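Recording Songs with the Wornent Speakers
Student project report, July 2019

So my project was all about hymns! I spent the spring term helping the Bogale church group get their songs recorded in Wornent, the language most of the older members grew up speaking. Until now they mostly sang in the trade language on Sunday mornings, and the kids knew hardly any Wornent songs at all.

What I did

We started with 56 songs on a handwritten list. A lot of them were the same song with a different first line (that took me two weeks to sort out, and I was pretty embarrassed by my first spreadsheet). After that, four singers from Gretotano came over and we recorded in the back of the Flodach chapel, mostly in the evenings when the road was quieter. I ran the recorder, typed up the words, and read them back so the singers could fix my spelling. They fixed it a lot!

What went wrong

Two of the recordings have a generator humming all the way through. I tried cleaning them up, but the voices went thin and strange, so we'll do those again. I also should have asked much sooner which spelling the Bible translation team was using. I had to go back and change every long vowel.

Home life during the project

I did nearly all the typing at home, in between chores, with the songs playing on repeat. My family can now hum most of them.
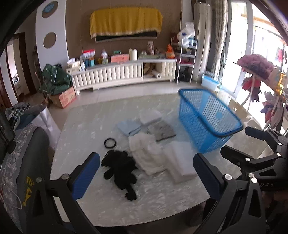

What comes next

The singers want a printed songbook with large type, and I've promised to finish the layout before I go back to class. Please pray for the two songs we still have to redo, and for the kids who have started learning the first few by heart.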